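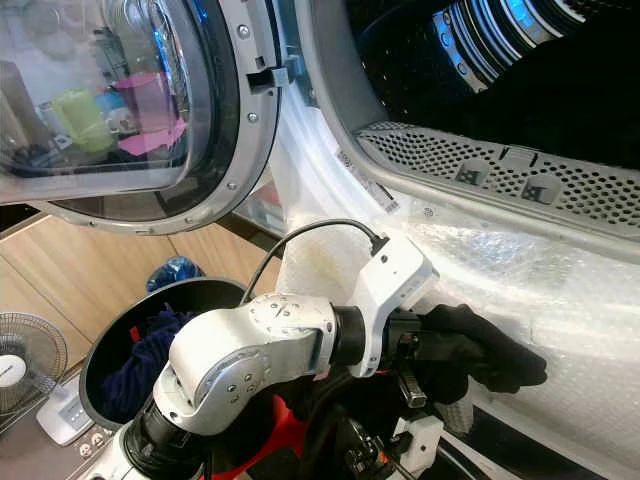

The machine, door open.

June, notebook, a little after four in the afternoon

Wool dyeing, walnut batch. I finally sat down with Birsen's notes from last year and my own scraps of paper, and I think we have been treating the fleece too roughly before it ever sees the dye. The Paterson skeins went in at 800 grams dry weight, soaked overnight in plain water with a drop of dish soap, and they took the color so much more evenly than the Gellum lot that I laid them side by side on the windowsill just to enjoy them for a while.

Alum was weighed out at 110 grams and dissolved in hot water first. Sandro likes to tip it straight into the pot, and I love him dearly, but I could see the pale streaks in his last batch from across the room.

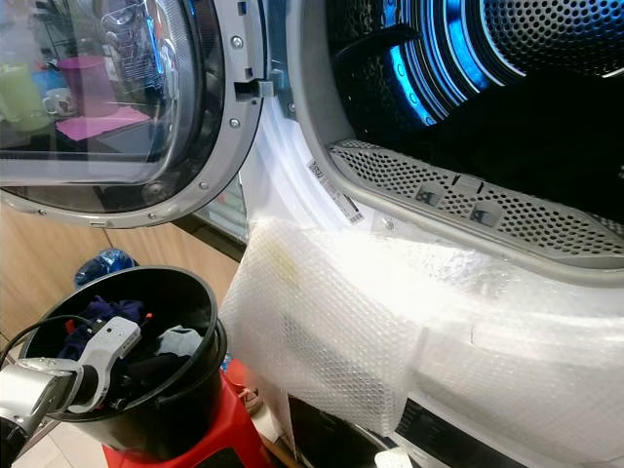
Rinsing and drying

Three rinses by hand, each a little cooler than the last, until the water stopped looking like tea. No spinning for the skeins this time — I rolled them in old towels and pressed, and my wrists are telling me about it now. The cotton test strips can go through a machine cycle with the dark things, as Sevim suggested, so we get a fair idea of how they hold up in an ordinary wash.
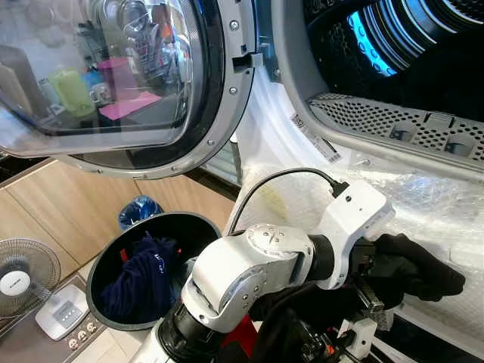 The other thing I want to try is saving the leftover bath. Milan keeps his in a lidded bucket for a second, softer brown, and his sample card from the Hisell yarn is lovely, a sort of milky-coffee shade. I put ours in the cool cupboard with a label on it. Elif, if you get to it before I do, please strain it through the muslin and write down how much wool you put in!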